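Knitted fabric

Knitted fabric is cloth made from loops of yarn, each row drawn through the one before it. It stretches more than woven cloth and is used for jumpers, cardigans, socks and blankets.

The right side of plain knitting, called stocking stitch, shows columns of small V shapes. Ribbing alternates plain and purl stitches and is common at cuffs, hems and necklines. Brushed or hairy yarns give a fuzzy surface that partly hides the stitches.

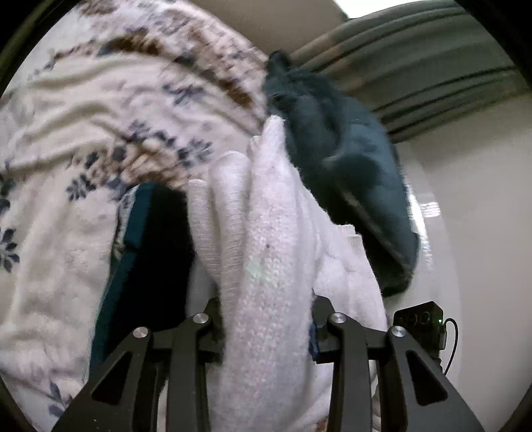 White knitted garment with a fuzzy surface and visible rows of stitches.

Loose knits drape in soft folds and lose their shape easily. Heavy garments are usually stored folded, as hanging can lengthen the body and leave marks at the shoulders. Wool items are washed by hand or on a wool cycle, often at 30 degrees or below, and dried flat.

Knitting density, or tension, is measured by counting stitches and rows over a set square. A jumper in the Erndale pattern, for instance, is worked at 26 rows to 10 cm.

See also: Crochet; Felting; Ribbing; Yarn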